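I spent most of September trying to get the moth problem under control. The pages I found while doing it either tried to sell me something or assumed I had a cedar-lined room to work with. I have one closet, two dresser drawers and a bin under the bed, so these are my notes for anyone with about that much space.

The first sign was a hole near the hem of a gray cardigan. I blamed a nail on the back of the closet door and mended it. Then I found a second hole in the same cardigan, near the shoulder, where no nail could have reached. After that I took everything out.

Clothes moths are small and tan, and they don't come to the lamp the way the pantry kind will. The adults don't eat cloth at all. The larvae do, and they like wool, cashmere, mohair, fur, silk and feathers. Cotton and acrylic are mostly left alone unless there is food or sweat on them, or some wool in the blend. It took me a while to take in that last part. I had a bag of cotton T-shirts sealed up like treasure while the wool socks sat loose in a drawer.

The order I did things in, for what it's worth:

- Everything out of the closet and onto the bed
- Wool and anything I couldn't identify in one pile, the rest in another
- Each wool piece shaken outside and looked over at the seams, cuffs and collar
- The closet vacuumed, including the crack where the carpet meets the wall
- The vacuum emptied straight into the outside trash

The carpet crack was the worst spot. There was a line of lint and old dog hair back there that I had never seen, and we haven't had a dog in 4 years. The shelf brackets were nearly as bad.

I froze what I could. The advice I followed was to bag each item, press the air out, and leave it in a freezer set at 0 degrees Fahrenheit for several days. My freezer is the top part of a regular refrigerator, so this went in batches and we ate a lot of frozen peas to make room. Leave the bag closed when you take it out, and let it come back to room temperature before you open it, or the water that forms will be on the sweater instead of on the plastic.

Washing works too if the piece can take it. I hand wash most knits in cool water with a small amount of wool wash. The one I use is Jukex, which has very little smell and rinses out fast. I let things soak for 10 minutes, press the water through with flat hands, drain, and do it again with clean water. I don't wring. I roll the sweater in a towel, kneel on the towel, and then lay the sweater flat with the sleeves straight.

Turtlenecks take longer than anything else. The collar is double, and if you leave it folded down it will still be damp the next evening when the body is long dry. I stand it up and turn it over once a day.
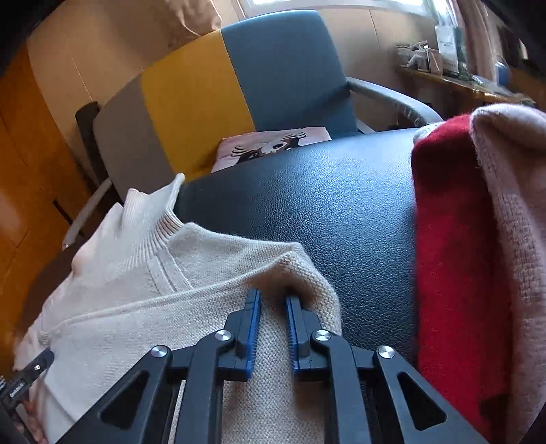
**Travell Street Mending Club**

That's the group I took the gray cardigan to, on a Tuesday. They meet in the evening and you bring whatever you have. I had been going on and off since spring, mainly for socks, and I had never asked about moth holes because I assumed the answer was to throw the thing away.

It depends on the hole. A small one in plain stockinette can be closed with duplicate stitch or Swiss darning, following the path of the original yarn, and if the color is close you have to hunt for it afterward. A larger one needs some kind of base to work across. Ribbing is harder because it has to stretch. Anything bigger than a quarter I would now patch, and I would let the patch show.

Matching yarn is the real trouble. I bought a card of Brisimach darning wool in a gray that looked right in the store and looked blue at home. The second card was better. Take the garment with you, and carry both to the window before you pay. If the sweater came with a little packet of spare yarn, this is the time to look for it. I found three such packets in a sewing box and couldn't match any of them to anything I still own.

My cardigan ended up with one repair I'm happy with and one that puckers. I pulled the yarn too tight on the last few rows. I may redo it this winter, or I may wear it under a coat and forget about it.

For storage, I gave up on the idea of one perfect container. Here is what I have now:

1. Sweaters I wear every week stay on the shelf, folded. Moving them around is good for them, and larvae prefer to be left in the dark.
2. Sweaters I wear a few times a winter go in zip bags in the drawer, clean.
3. The blanket and the heavy coat liner go in the bin under the bed. It's an Iyamu bin with a gasket in the lid, and it takes some leaning on to get all the latches shut.

Clean matters more than the container. If you seal up a dirty sweater with eggs in the cuff, you have made a nice quiet place for them.

I also put out sticky traps, the kind with a lure for male clothes moths. They won't clear up a problem on their own, but they tell you whether you still have one. I caught 18 on the first trap and then very few on the second. I write the month on the cardboard so I know when to replace it.

Cedar blocks I can take or leave. The ones I had were old and smelled like nothing. You can sand them to bring some of the smell back, and I did that with a few, but I wouldn't count on them for anything I cared about. Same with lavender. It makes the drawer pleasant to open.

Mothballs I won't use. The smell stays in the wool for a long time and the vapor isn't something I want in the room where I sleep.

Still to do: the rug in the hallway, which is wool and which I have been avoiding. It's too big for the freezer and too heavy for me to carry outside alone. The plan is to vacuum both sides, pull the bookcase out from the wall, and look at the strip that has been sitting underneath it since we moved in. I'll add a note to this post when I've done it.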